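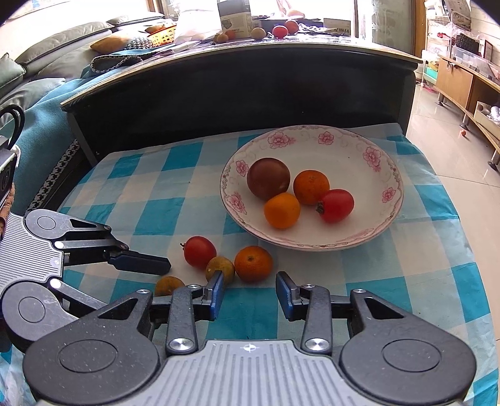

Figure 3. The fruit task, recorded from one of the two hand-held grippers. The second gripper is at the left. Fruit lies on the plate, on the tablecloth and on the black table behind.

4. The Fruit Task

4.1 Why fruit

The first two assignments in the course use foam blocks, and foam blocks are kind to beginners. They are light, they have flat sides, and they come back to nearly the same shape after a bad squeeze. By the middle of the term most teams could get a policy to stack them, and we wanted something that would push back a little. Fruit turned out to be a wonderful choice. It rolls. It bruises. No two tomatoes give the fingertips the same surface, and a mandarin that is easy to hold from the sides can be hard to hold near its stem.

The task itself can be said in one sentence: move the fruit from the tablecloth to the plate, without dropping it and without pushing off any fruit that is already there. Students told us they liked being able to explain their homework to their families at dinner. Several of them ended up recording at their families' homes too, with parents and younger siblings picking the next piece of fruit and, in one case, eating it before the episode was over. (We changed the protocol after that. See 4.3.)

Fruit is also cheap and easy to find, and it brings variety without any extra work from the course staff. One team used whatever was in the kitchen, another went to the market and picked out the oddest shapes they could find. We kept both kinds of recording. Figure 3 shows a fair amount of this spread in one setup: a large brownish-purple fruit, mandarins, red tomatoes and a small olive-yellow fruit with brown mottling all have to be handled by the same pair of fingertips.

4.2 Equipment

Each team of students signed out a Plernon kit, which holds two hand-held grippers with cameras, a charger and a carrying case. The grippers have no motors. The student's own hand opens and closes the fingertips, and the camera on the gripper records what the hand is doing from close up. Later, the same fingertips are bolted to the arms in the Bater teaching lab, so the policy sees the fingers from the same place in training and in testing. This idea is well known in the field and we make no claim to it. What pleased us was how well it fits a class. A student can start collecting data on the first evening, long before their turn on the arm comes up, and mistakes made at a kitchen table are quick to fix.

The fingertips have blue inner pads that we replaced once during the term, when the first set had picked up a film from citrus peel. We recommend wiping them between sessions with a damp cloth, then letting them dry fully. Alcohol wipes worked too, but two teams reported that the pads felt more slippery the next day and we did not look into it further.

Most of the trouble we had with the kits was with the screws at the base of the linkages. They work loose with heavy use, and a loose linkage gives a small side-to-side wobble that the student's hand corrects without thinking. The arm in the lab does no such correcting! We now ask teams to check the screws before every session and to write the check down in the Pukus log, the shared notebook the class used all term.

4.3 Recording protocol

The protocol was drafted by Uyên Đào, a second-year student at the time, after her team had lost an entire evening of recordings to a file naming mix-up. We adopted it for the whole class with small changes, and we give it here in nearly her words.

Before starting, set the plate within easy reach of both hands and spread the fruit on the cloth. Pieces should not be lined up. Hold both grippers open, well above the cloth, and say the name of the episode out loud. Pick up one piece, place it, open the fingers fully, and lift away before reaching for the next. If a piece rolls off the table, stop the recording and mark it as a drop. Drops are kept. If someone walks up and takes a piece of fruit, stop the recording and mark it as spoiled. Spoiled episodes are not kept.

The hand doing less work should stay in the workspace. This was the one instruction that needed repeating all term. It is natural to let the idle hand drift down to your lap, and the result is a camera that looks at the floor for most of an episode. With the idle gripper held near the cloth, both cameras stay useful, and the second set of fingers often shows up in the first camera's view, as in Figure 3. We were worried at the start that this would confuse the policies. In the end the teams that kept both grippers in sight did better on the two-handed variants, where one hand steadies a round piece while the other closes on it.

A session was limited to 60 minutes. Grip strength fades long before attention does, and tired hands make sloppy, hesitant closes that are hard to filter out afterward. Over the term the class recorded 1,256 episodes that passed the basic checks, all of them on the fruit task.

4.4 Homes as test sites

We had planned for all data to be collected in the teaching lab, on a gray mat under even light. The move into homes began as a way around a crowded schedule and became the part of the project the students talked about most. The lab recordings are tidy. The home recordings have sofas, cushions, baskets, shelves and bright windows in them, and they have patterned cloths and decorated plates that no one in the lab would have thought to buy.

The setup in Figure 3 has several features that gave the early policies trouble. The tablecloth is checkered in teal and white, so there are strong edges everywhere under the fruit. The plate has large pink flowers on its rim. A bright window sits behind the workspace and washes out part of the background. And there is more fruit on the table behind the cloth, out of the task area but plainly in view of the camera. A policy trained only on lab data has never had to decide which tomato counts.

We had expected the window to be the worst of these. It was the flowers. Early policies from three different teams reached for the painted rim of a flowered plate, closed on it, and tried to lift. Watching this happen for the first time was one of the best moments of the term - the whole room leaned in, and then everyone started talking at once about what the network must be using to find fruit. Color was the first guess and shading the second. The team led by Uyên Đào tested both by printing flat paper circles in fruit colors and laying them on the cloth. The policy went for the warm colored circles and left the others alone, which settled the matter to the class's satisfaction if not entirely to ours.

4.5 Training and evaluation

Every team trained the same base policy, which we call Võ after the name of the room where it was first run. Teams were free to change how images were cropped, how the two camera views were joined, and which episodes went into the training set. They could not change the size of the network. This kept the playing field level for teams with less computing time, and it moved the students' attention to the data, where we wanted it.

Each team's final policy was run for 200 trials on the arms in the Bater lab, spread over plain and patterned cloths and over plain and decorated plates. A trial counted as a success when the piece came to rest on the plate and nothing else left it. We did not score speed. A few students argued, with real heat, that a slow success should count for less than a quick one, and we may try this next year.

Mixed training sets did best in every cloth and plate condition, including the plain mat, where we had expected lab-only data to hold its lead. The gap was widest on decorated plates. Adding home episodes helped even when the home in question had a plate and cloth nothing like those used in the test, and six homes were enough to see the effect clearly.

Tomatoes remained the hardest piece for every team. A glossy skin shows a moving highlight as the gripper comes in, and several policies slowed down or circled when the highlight crossed the stem. Tomatoes lying on their side were worse than those sitting upright. Mandarins were the easiest, and we suspect the dimpled peel helps twice, once for the camera and once for the pads, though we have only tested the second part. To do so, a team peeled a mandarin halfway and ran it in both orientations. The peeled side slipped far more often, and cleaning up took longer than the test.

4.6 Notes for instructors

Courses that want to run this task should plan for the fruit to change during a session. Softer pieces give way after repeated closes, and a grip width that was right at the start will be too tight by the end. We swapped out soft pieces between episodes and noted the swap in the log. Ripe persimmons should be left out altogether. Teams also need a clear rule for fruit that touches other fruit on the plate, as crowding was the source of most scoring disputes, and we recommend settling it before the first trial is run. Our own rule was that touching is fine and stacking is not.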